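Two-Arm Household Cell: Build Report
Lorraine Prendergast and Tayla Rakena
September

1. Scope

This report covers the design and assembly of a small two-arm cell in the shared workshop at Hodthorpe, and the first block of trials run in it. The cell is meant for light household tasks: handling cloth, moving items into and out of containers, and holding cleaning tools with plain handles. The cell is referred to as Kereama throughout. The control software, which was written separately, is called Plullow. Version 2 of Plullow was used for everything reported here.

The work was split as follows. Prendergast did the mechanical layout, the rail and the cable routing. Rakena did the control software, the logging and the wrist camera mounts. Both authors operated the arms during trials.

2. Requirements

The workshop set three conditions. The cell had to fit on an existing bench, it had to come apart without cutting anything, and it had to be closed on enough sides that a dropped object would stay inside. We added two of our own:

- Both arms must be able to reach the center of the floor.
- Each wrist must carry a camera that can see the fingertips and whatever they hold.

We did not require the arms to share a load. Handing an object from one arm to the other was treated as a later goal and is not reported.

3. Mechanical layout

Both arms are bolted to one black rail along the near edge of the floor. An earlier plan had the arms facing each other from opposite sides. That plan was dropped after a cardboard mockup showed that the elbows would block the operator's view of the center. With the shared rail, the elbows swing outward and the middle stays open for most poses. The cost is poor reach into the back corners, where each arm has to straighten almost fully and the wrist has little freedom left.

The walls are white panels with black scribbled loops printed on them. Plain white panels were tried first. The position estimate from the wrist cameras drifted badly whenever an arm faced a blank wall, as there was nothing for the software to match between one image and the next. The loops are irregular, so no two patches of wall look alike to the matcher. The drift dropped to a level we could correct in software. The floor is gray with a marbled pattern and was left as it was.

Wire mesh baskets are mounted on the back and left walls. They provide storage at a height the arms must learn to avoid, and they were useful as fixed obstacles when the joint limits were being set.

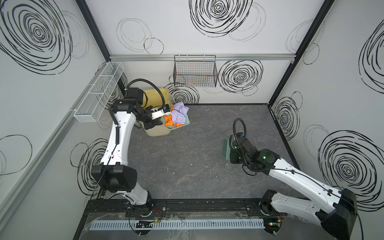

Figure 1. Kereama with both arms in use. The left gripper is at the green basket; the right holds a flat green brush-like tool.

4. Cabling

Cabling took more time than any other part of the build. The first attempt tied each cable flat against the arm links. This held well at rest, but the cable went tight at full wrist rotation and pulled one connector out during a slow test move. The present arrangement leaves a free loop above each wrist. The loop takes up the rotation, and it has not caught on the walls in any logged run. It does come into view of the wrist cameras, and Plullow masks that region before matching.

Slotted duct runs along the outside of the rail. It was chosen so that a single wire could be changed without pulling out the rest. The bench in front of the rail is still untidy. Loose wires there should be moved into the duct before the cell is handed to another group.

5. Control

Plullow runs in two modes. In direct mode the operator moves a pair of hand controllers and the arms follow. In replay mode a recorded motion is played back with the start pose adjusted to match where the object is found. All cloth trials were run in direct mode. Tool trials used both.

Grip force is set by limiting motor current at the fingers. There is no force sensor. We set the limit by closing on a foam block and raising the current until the block no longer slipped when pulled by hand. A single limit was then used for all rigid objects, and a lower one for cloth. This is a crude method. It does not account for thin handles, which concentrate the load, or for smooth plastic, which slips at forces that hold foam without trouble.

6. Objects

Test objects were bought from a general household store or brought from home. They include crumpled cloths in several colors, a yellow bucket, a light green basket, and a dustpan and hand brush in matching mint green. The set was kept small on purpose so that each object could be repeated many times.

The dustpan was the hardest of the rigid objects. The handle is narrow compared with the pan, so the weight sits well forward of the fingers and any slip turns into a rotation. Gripping the handle from both sides, close to the pan, gave the best results. Gripping near the free end let the front lip drop.
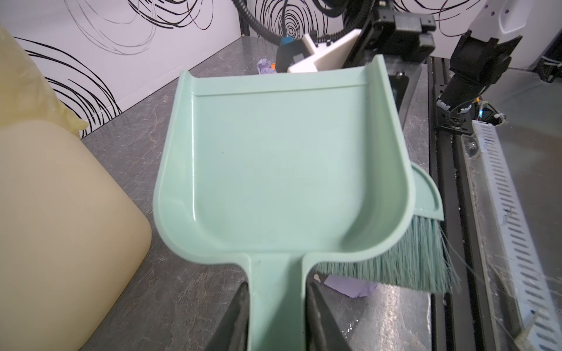

Figure 2. Wrist view with the dustpan handle clamped between the fingers. The matching brush is at right.

The brush raised a different problem. Its bristles give no firm edge in the camera image, and the software often placed the outline too far out. Measuring from the back of the brush instead gave a stable result.

7. Trials

A trial was logged each time the operator gave the start command. A total of 1364 trials were logged, against a target of 2000 set at the start of the project. The shortfall came mostly from time lost to the cabling work in section 4. Of the logged trials, 14 were ended by the emergency stop. Most of these were near contacts between the two elbows when both arms reached for the center at once. The others were caused by an operator moving too fast for the following limit.

Cloth was picked up reliably when it was piled. A cloth lying flat on the floor was often missed on the first attempt, because the fingers closed above it. Lowering the approach height fixed this but caused the fingertips to scrape the floor, and the wear on the tips is visible. Softer tips are the obvious change. A set was ordered through Umeo and had not been fitted when this report was written.

8. Remaining work

- Fit the softer fingertips and repeat the flat cloth trials.
- Add a software check on elbow spacing, so that the operator is slowed before the emergency stop is needed.
- Replace the single rigid grip limit with one stored per object.
- Clear the bench in front of the rail and label both ends of every cable.

The rail bolt pattern and the panel print file are stored with the workshop copy of this report. Any change to the rail position requires the camera calibration to be run again from the start.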